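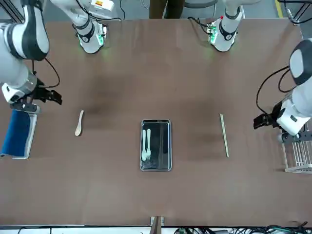

The Ferry Bell

The summer Marjan Alipour turned eleven, the bell at Sendale went missing, and she was the only person in town who was thrilled about it.

It was a good bell! Green all over, with a crack near the lip that gave it a sort of cough before the note. It hung on a post at the landing and you rang it when you wanted the ferry to come over from Skorwood. One pull for a person on foot, two for a cart, three for a doctor. Then one morning in March the post was standing there with a bare hook on it, and old Mr. Kulkarni, who ran the ferry, sat on the far bank all day with his thermos, waiting to be called.

"He thought no one wanted to cross," Marjan told her aunt Nasrin. "There were people shouting at him and everything. He just waved."

"He's deaf as a boot," said Nasrin, who was gutting fish. "He can hear that bell and thunder. Hand me the pan."

By June they had tried a whistle, a red flag and a boy with a trumpet. Harish Kulkarni ignored all of them. He had rowed that river for 60 years on the strength of one bell and he was not going to start answering trumpets. If you wanted to get to Skorwood you walked up to the bridge at Hirkgate and back down the other side, which took most of a morning and wrecked your shoes.

So Marjan went looking. She made a map first, a glorious one, with the river in blue crayon and a skull wherever she thought a thief might live. There were a lot of skulls. She looked in the lime kiln and under the church steps and in the Shahbazi orchard, where she was chased by a goose and lost a sandal. She asked Tahmineh Hosseinzadeh at the post office whether anyone had mailed anything heavy lately.

"How heavy?"

"Eighty pounds?"

"Child, if somebody had brought me 80 pounds of bell I'd still be lying on the floor."

It was the sound that found it in the end. Marjan was on the Hirkgate road in one of those big afternoon storms, the kind where the rain comes up off the ground as hard as it comes down, and she had run into a barn to wait. The thunder rolled over. And from somewhere behind the hay, very low, something hummed back at it -- with a cough at the front.

She dug. She got straw in her ears and down her neck and she dug like a terrier, and there it was, upside down and full of onions.

"You might have knocked," said a woman in the doorway.

This was Ieva Grigaitė, and the barn was hers, and so were the onions. She was tall and soaking wet and did not look like any of the skulls.

"You stole the bell," said Marjan.

"I found the bell. In the shallows, by my own fence, after the flood. The hook must have let go." She wiped her face with her sleeve. "I didn't know it was anybody's. I moved here in the winter. I thought, what a wonderful big pot."

Marjan had been planning her speech to the thief for weeks. It had the word "villain" in it twice. She looked at the onions, which were very nice onions, and found she couldn't use any of it.

"It's for the ferry," she said. "You ring it and Mr. Kulkarni comes."

"There's a ferry?" said Ieva. "I've been walking to Skorwood over that bridge since January!"

They took it down the next day in a wheelbarrow, the two of them trading off at the hills, with half the onions riding along in a sack for Nasrin. The blacksmith put up a new hook as thick as a thumb. People came out of their houses. Somebody lifted Marjan up, though she was too old for it, and she got both hands around the rope.

One pull. The cough, and then that huge green note going out over the water and up into the trees on the other side, and a heron getting up out of the reeds in a temper.

Across the river a small figure screwed the cup back on his thermos, stood, stretched, and took up his oars.

"Finally," they heard him yell. "I thought you'd all moved away!"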